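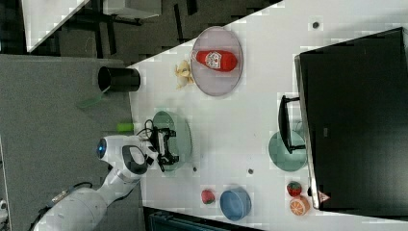
Gollitz running a table-clearing plan, gripper over the green plate.

Products > Software > Planning > Gollitz

4 min read

Gollitz is a task and motion planner for people who already own a robot arm and would like it to do something sensible with a table full of stuff. You hand it a goal ("bottle off the plate, plates in the rack"), it works out an order, checks the reach, and sends trajectories to your controller. If the goal can't be met, it says so in a sentence. Our previous product said so with a number, and the number was always 60.

What it plans over

Gollitz keeps a list of objects, where each one is, and what each one is resting on. That last part does most of the work. A pink plate with a ketchup bottle lying on it is a different problem from a pink plate, as anyone who has carried both across a kitchen will confirm. The planner puts the bottle somewhere first, then comes back for the plate. It will not try to be clever and carry the pair unless you set allow_stacked_carry, and we would like you to read the release notes before you do.

Flat things lying on flat things are the hard case for a two-fingered gripper. Gollitz generates rim grasps for plates and bowls, throws out the ones that put a finger through the tabletop, and ranks what's left by clearance. Fruit gets easier treatment. A strawberry is small and has neighbors, so the approach comes from above and the fingers open only as far as they need to.

Things you can't reach

Objects beyond the table edge stay in the model and are marked unreachable if the arm can't get there. They are not deleted. Earlier versions deleted them, and the arm went on to treat that patch of space as free, with the confidence of a man reversing a trailer. Translucent objects come in with a low confidence score from most cameras. You choose whether Gollitz avoids them, asks about them or ignores them. The default is avoid.

What you get

The planner itself, which runs on an ordinary Linux workstation with no graphics card.

Iwasaki, our scene viewer. It draws the model, the chosen grasp and the grasps that lost, each with the reason it lost. Most support tickets end about a minute after the customer opens it.

Eltirby, the perception bridge. Use it if you don't have a detector you like. If you do, write to our scene format and leave Eltirby in the box.

Drivers for 2 gripper types, parallel and suction. Hands with more fingers are on the roadmap, where they have been very comfortable since June.

What you don't get

A robot, a table or a safety case. Gollitz plans around obstacles it knows about. It doesn't know about your elbow. Fit a proper stop circuit and keep using it.

Replanning

When the model changes by more than the threshold you set, Gollitz stops at the next safe point and plans again from where the arm is. You can pin steps so they survive a replan, and you can cap the number of attempts. Please cap the number of attempts. The default is four. One of our own test benches had no cap, and over a weekend it logged 2,028 tries at the same bowl.

Licensing

Sold per arm, per year, with updates and email support from Weltelness included. Simulation seats are free and don't expire. Current release notes are dated August 2, 2024.

To order, send us your arm model, your gripper and a photo of the table as it looks on a bad day.

Shares: 60 | Comments: 4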